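The Second Life of the Tablecloth

My grandmother owned 20 tablecloths and, as far as any of us could tell, not one bare table. There was a cloth for breakfast, a cloth for company, a stiff white one that came out for funerals, and a terrible oilcloth with lemons on it that lived on the porch from spring until October. When she died we kept two of them and gave the rest away, and I have regretted it ever since.

So it pleased me more than it probably should have to hear that people are buying them again. At Dosia, a small linen shop on the main street in Vovmont, the owner told me she sold 3,408 cloths last year, most of them to customers under 40 who had never ironed anything bigger than a shirt. They come in asking for placemats, she said, and then they start unfolding things, and before long there's fabric all over the counter and somebody is on the phone measuring a table.
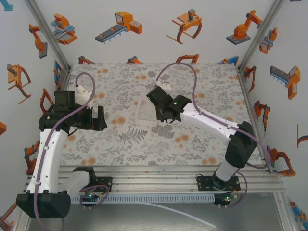 What they want, mostly, is pattern. The plain white damask that our parents put away in drawers still sits in drawers, but anything with a leaf or a sprig or a bit of color goes quickly. I understand it completely. A patterned cloth forgives you. You can spill gravy on it at noon and have friends over at six, and if you set the salad bowl in the right spot, dinner goes ahead as planned.

The mill at Sundness, which nearly closed a few years back, has started weaving a heavier cotton again, and I drove out to see it (three hours, one wrong turn, a very good slice of pie). The new cloth is called Won, for reasons no one there could quite explain to me, and it has a lovely weight to it — it hangs straight down at the corners and stays where you put it, even with children pulling at the hem.

I bought one, naturally. It's green, it's a little too long for my table, and I've already washed it twice. My advice, if you're starting out, is to buy bigger than you think you need and skip the iron. Shake it out hard while it's damp, hang it over a door, and let supper take care of the remaining wrinkles.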